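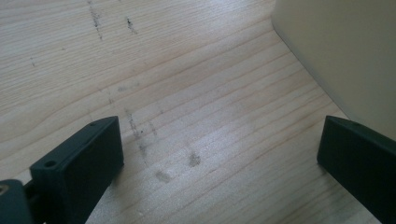
## Montag, 6. Januar 2025

Erster Tag nach der Pause. Werkstatt kalt, Heizung erst gegen zehn spürbar. Vormittags den Handgreifer mit den neuen Fingern durchprobiert, die Umut vor Weihnachten gezeichnet hat. Es sind die dicken, eckigen, dunkelgrau. Die schmalen von Soylu liegen zum Vergleich noch in der Schublade und kommen morgen an die Reihe.

Was mir am Kamerabild auffällt: Die Finger stehen unten links und rechts, dazwischen bleibt genug Fläche frei, um zu sehen, wohin man greift. Die Innenseiten sind aber fast schwarz. Kanten erkennt man nur oben, wo das Licht hinkommt. Für die Auswertung der Fingerstellung wird das zu wenig sein. Muammer will die Belichtung hochsetzen, doch das helle Holz ist in der Mitte jetzt schon ausgewaschen, die Maserung geht dort verloren. Ich würde eher das Licht tiefer hängen oder die Innenseiten hell bekleben. Haben uns nicht geeinigt.

Auf dem Holz sind graue Flecken und Schlieren. Könnte Graphit sein, könnte auch Staub sein. Orhun fragt, ob die Finger abfärben. Weiß ich nicht. Morgen ein weißes Blatt unterlegen und mit Druck darüberziehen, dann ist das geklärt.

Greifversuche mit dem kleinen Aluklotz, je 30 pro Einstellung:

- Feder weich: 13 Mal abgerutscht, meistens beim Anheben
- Feder hart: zweimal abgerutscht, dafür wird die Hand schnell müde
- Feder hart mit Gummiauflage: keinmal, die Auflage löst sich aber an der Spitze

Nach dem Mittag mit Rhona telefoniert. Plulon liefert die Controller nicht vor Mai. Bis dahin bleiben wir beim alten von Kernuleo, der bei jedem zweiten Start die Nullstellung vergisst. Sie meint, man könne die Nullfahrt einfach ins Startskript schreiben. Habe ich versucht, läuft, dauert nur lange. Die Kabel für den Arm sind immer noch nicht da.

Yasuo hat die Aufnahmen vom Vormittag auf den Server gelegt, etwa 400 Clips. Die ersten taugen nichts, da war der Fokus falsch eingestellt. Er sortiert sie aus.

Noch offen: längere Schrauben für die Finger bestellen, Gummi neu kleben (diesmal vorher anschleifen), Umut wegen der Fase an der Innenkante fragen. Um halb sechs Schluss gemacht.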